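**Watching the Cisby reunion without ruining dinner**

Season 2 of *Jivcombe* ends with everyone's lawyer on a couch, and the special runs 241 minutes with the deleted fights. Eat before the first apology video. Set a loud timer; you won't hear a quiet one over the Gredano sisters.

Mute the group chat by 40 messages.

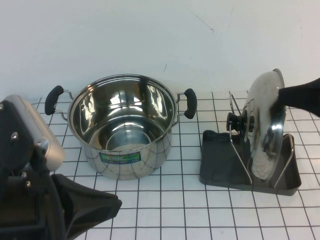
Reunion food should survive a walkout. Chili does. A steel pot with a handle on each side goes to the couch easily, so put a trivet there before Opoku starts denying things.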